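Weniger Bilder, bitte

Als ich vor 4 Jahren mein kleines Studio in Gronisitz eröffnet habe, bekam jede Familie von mir 80 fertige Fotos. Ich dachte, das ist großzügig. Heute denke ich, es war Angst. Wer viel gibt, muss nicht auswählen, und wer nicht auswählt, kann auch nichts falsch machen.

Im Dezember hat mir ein Brautpaar erzählt, dass es von einem Kollegen 800 Dateien bekommen hat. Sie lagen in einem Ordner bei Stornex, und nach einem halben Jahr hatten die beiden noch kein einziges Bild gedruckt. Das wundert mich nicht. Man öffnet den Ordner, man wird müde, man schließt ihn wieder. 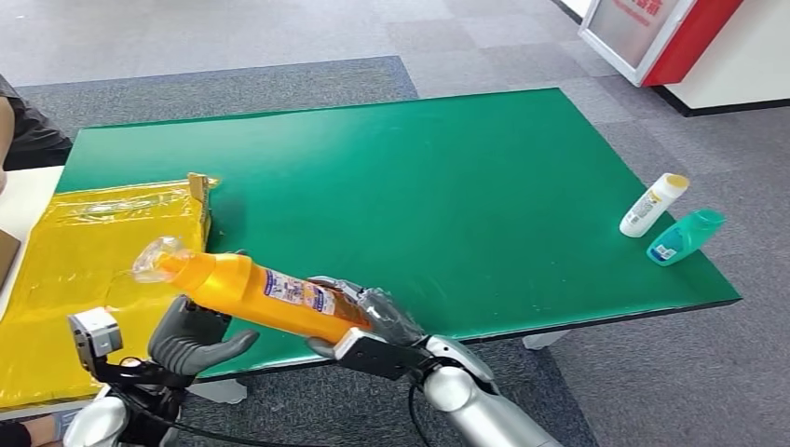
Orange Flasche mit Etikett, von zwei Roboterhänden gehalten

Manche sagen, der Kunde soll selbst entscheiden. Ich finde, das Auswählen gehört zu unserem Beruf genauso wie das Licht. Ein Bäcker gibt mir auch nicht den Teig mit nach Hause. Natürlich kommt es vor, dass jemand gerade das Foto vermisst, das ich gelöscht habe – damit muss ich leben, und ich entschuldige mich dann.

Seit dem Frühling gebe ich nur noch ein dünnes Album von Itura und wenige Dateien dazu. Zwei Familien haben sich beschwert. Die anderen haben Bilder an der Wand.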